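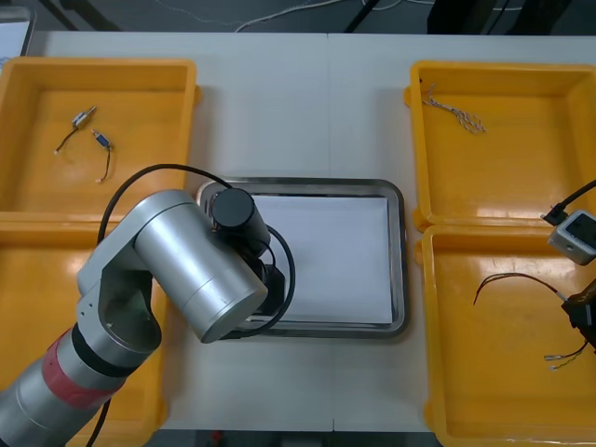 Ticket 1273: Training ledger node does not synchronise after upgrade
Product: Presenico developer environment
Reported by: Mwajuma Ondieki, Hirisach
Assigned to: Kibet Barasa, Runero platform support
Priority: 3
Status: Resolved

Description of the fault
Following the upgrade of the training environment on Tue 20 July, the second validating node no longer keeps pace with the remainder of the network. The node starts normally and accepts connections, but stops at block 2000 and does not advance. Learners whose accounts are directed to this node are able to sign in and compile contracts. They are not able to deploy them, and the transaction remains pending until the session expires.

Steps already taken by the reporter
The node was restarted twice. The local firewall rules were compared with those of the first node and no difference was found. The system clock was checked against the network time service and was correct.

Entry 1, Kibet Barasa
The ticket has been accepted. Please supply the node log from start-up to the point at which synchronisation stops, together with the genesis file from both the first and the second node. Please do not delete the data directory at this stage.

Entry 2, Mwajuma Ondieki
The log and both genesis files are attached. Learners have been moved to the first node for the time being. Response times are slower than usual but deployment is possible.

Entry 3, Kibet Barasa
The genesis files are identical. The log records a rejected block header immediately after block 2000, with the message "unknown rule set". The upgrade introduced a change to the contract rules which takes effect from the block that follows. The settings file on the second node carries a date in February and does not contain the new rule entry. The installer appears to have retained the earlier file. The matter has been referred to Adhiambo Lyimo for confirmation.

Entry 4, Adhiambo Lyimo
Confirmed. The installer does not replace a settings file that has been edited locally. Please proceed as follows.
Stop the node service.
Save a copy of the existing settings file outside the data directory.
Install the settings file supplied with the upgrade and re-enter the local peer addresses.
Start the service and allow the node to resume from its last valid block.
The data directory should be left in place. Validator keys are not affected.

Entry 5, Mwajuma Ondieki
The procedure was completed this morning. The node passed block 2000 and reached the current height before midday. Two test contracts were deployed without error and learner accounts have been returned to their usual node.

Entry 6, Kibet Barasa
The ticket is closed as resolved. A request for the installer to display a warning when an edited settings file is retained has been passed to the release team.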